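Progress report to the Majali Fund
Flelten Neighbourhood Centre, community meals and visiting program
Date of report: November 13, 2018

1. Where we are up to

Your grant was for one year, starting in June. It pays for the weekly shared lunch at Flelten, the home visits to older people in Costness, and fuel for the centre van. We are nearly halfway through the year and most of the work is running as planned. Two things are behind: the second lunch site and the printed directory of services. Both are covered further down.

2. Shared lunches

We have served 425 lunches since the program opened. Most people come on foot or get a lift with a neighbour. The van brings the rest, including up to seven from the units at the top of Orby Road, which have had no bus since the route was changed.

The menu has settled into soup and bread in the colder weeks and a cold plate with salad when it warms up. We dropped the second hot dish in the first month. It doubled the time in the kitchen and a lot of it came back on the plates. Tea, coffee and a sweet are still included. The suggested donation has not changed and people who can't pay are not asked to.

We had planned for lunch to finish at one o'clock. In practice many people stay until well after two, so the hall is now booked for the full afternoon at no extra charge. Some play cards, some fill in forms with help from staff, and some just talk. The extra time has been the most useful change we have made.

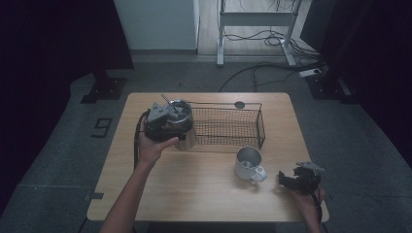 Lorraine wrote on the comment sheet that she would like the lunch to run over the school holidays as well, as those are the weeks her daughter is away and she hardly speaks to anyone. Several other sheets asked for the same thing. We would like to open for two of the holiday weeks in the second half of the grant and can cover the food from the current budget. Staff hours would have to be found, and we will write to you separately about that.

3. Home visits

There are 77 people on the visiting list. Visits are mostly to people who have come home from hospital or who have lost a partner in the past year. Referrals come from the medical clinic, the pharmacy and families. A few people have rung us themselves, and that did not happen under the old program.

Each visit is meant to last an hour. The first one usually runs longer, as there is a safety checklist to go through and often a pile of mail to sort. The checklist was too long and has been cut to a single page. It now asks about heating, rugs and steps, smoke alarms, food in the house and who to ring at night.

Winter was hard on the visiting roster. Colds went through the staff and a number of visits were replaced by phone calls. The calls were better than nothing — but people told us plainly that they wanted someone at the door. Visits have been back to normal since the weather improved.

4. Second lunch site

We expected to open in the Costness hall before now. The hall kitchen did not pass its inspection. It needs a separate hand basin and a new seal on the cool room door. The hall has agreed to do the work and has a plumber booked.

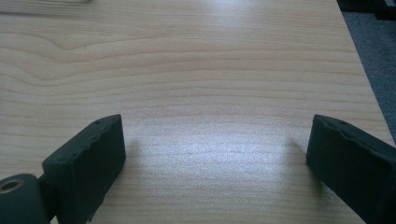
Until the kitchen is passed we will keep bringing Costness people to Flelten in the van. This costs more in fuel than we allowed for, and the fuel line will probably be overspent by the end of the year. The money set aside for kitchen equipment at Costness has not been touched, and we ask to move part of it across to cover the gap.

5. Directory of services

The text is finished and has been checked with each service listed. Printing was held back when the clinic announced new opening hours, and again when the library did the same. We now intend to print a smaller run in large type and reprint if needed.

6. Next six months

Open the Costness lunch once the kitchen is passed.
Print and hand out the directory.
Trial the holiday lunches.
Repeat the short survey we did at the start, using the same questions.

A statement of income and spending is attached. The van service invoice arrived after it was prepared and will appear in the next one.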